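Reading time: 2 minutes

Kitchen & Table > Tableware > Glazed ware

Glazed tableware

Glazed tableware is the general name for plates, bowls, cups and serving dishes made of fired clay and covered with a thin, glassy coat. It is found in nearly every home, and most of us eat from it several times a day without giving it a second thought, although the story of how it came to be so cheap and so common is a long and rather lovely one.

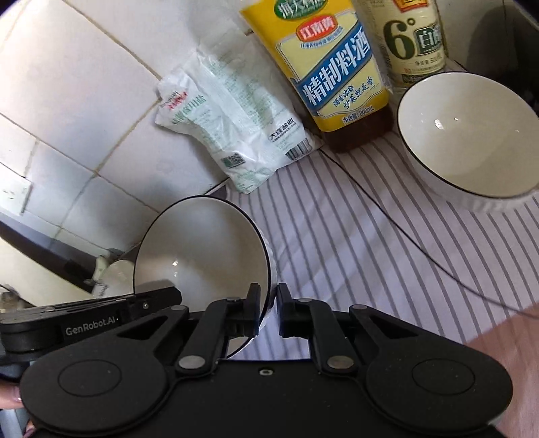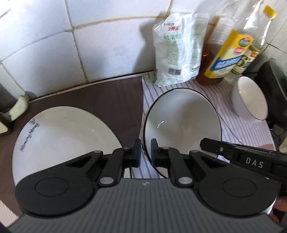
The glaze does two jobs. It seals the clay, so that soup and gravy stay where they are put, and it gives the surface its colour and shine. Plain white has been the favourite for everyday use for a very long time, often with a band of colour at the rim, and cooks will tell you (usually at some length!) that food simply looks better on it.

History

In the market town of Bilstead, the earliest mention of a potter comes in a rent roll of 1349, where he is listed as owing a yearly payment of 2 pitchers. By the height of the trade there were around 400 people at work in the town's potteries, many of them children of potters themselves, and the clay was brought down by cart from the pits at Wutance. The carts stopped each winter when the lanes grew too soft and began again in March, an occasion still marked with a small fair and a good deal of cake.

The last large firm, Tiwari, made hotel ware with a thick rolled edge that was meant to survive careless washing-up. Its pattern book holds 127 designs, of which the best loved is probably Wenetti, a trailing blue leaf that turns up in charity shops to this day and is quickly snapped up when it does.

Care

Most modern glazes will stand up to a dishwasher, but older pieces are happier in warm water with a soft cloth. Fine cracks in the glaze, known as crazing, come with age and can let in stains. Gilded rims should be kept out of the microwave, and stacked plates do well with a sheet of kitchen paper between them.

See also: Earthenware; Stoneware; Slipware

Last edited Jan 26, 2019 | Contact | Back to top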